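**Is the Tistico folding kit worth it for a small nursery-wear shop?**

Hello all! I run a little second-hand children's shop in Lovgate and I've been offered the Tistico arm and gripper kit for just over 2,000. Mostly I'd want it for folding jeans and leggings (my wrists aren't what they were). Has anyone lived with one?

Rosalía Sarmiento

### Ignacio Lozano

We've had ours since May and I'm fond of it, though do be patient with the first weeks! Lay small jeans out flat, waistband to one side, legs straight, on a plain cloth that contrasts with the denim. We use green. 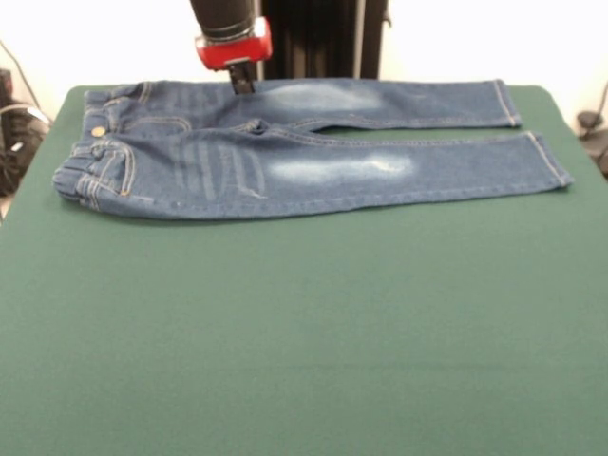
### Benmoussa

No idea about jeans but the Cornus one was 8 months arriving, so ask about delivery.

### Cornelia's Attic

I'd add to Ignacio's kind answer that you should ask for a 2 week trial, and bring your own awkward clothes to it, dungarees especially. Ours managed plain leggings nicely and sulked over anything with straps.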